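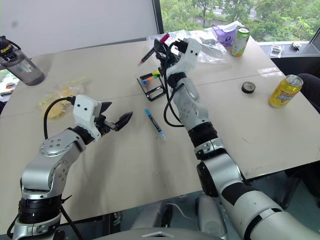

Issue 26

Filed under: Robot learning > How-to

How to score a marker-to-holder task by stages

A plain pass or fail score throws away most of what a trial can tell you. If the arm picks up the marker and misses the holder, that is a different problem from never closing on the marker at all. The method below comes from Minttu Pitkänen's work on the Clirard policy, and you can use it with any two-arm setup.

1. Split the task into 3 stages: grasp, approach, insert. Write one sentence for each that says when the stage is complete. For grasp, we use "the marker is held and clear of the table."

2. Leave the other objects where they are. Cans, bags and a tissue pack near the work area are part of the test. A policy that only runs on a bare table has not learned much.

3. Record the head camera for the whole trial and cap each trial at 2000 control steps. Stop there even if the arm looks close.

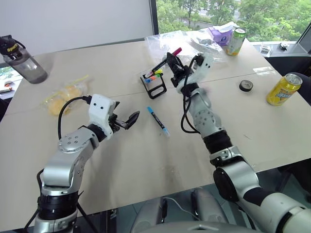 4. Score from the recording, not live. Give one point per finished stage, and note the step where each one ended. If a marker slips during the approach, keep the grasp point and mark the approach as failed.

5. Have a second person score the same recordings without seeing your sheet. Pentti Koskela did this for us, and most of the disagreements were over where approach ends and insert begins. We fixed that by rewriting the stage sentence - the marker tip has to be over the opening.

6. Report the stages separately. In our March runs the Kallard baseline grasped nearly as well as Clirard but lost far more markers at the holder. The total score alone hid that.

Keep the sheets with the recordings. You will want to rescore the old trials if a stage sentence changes.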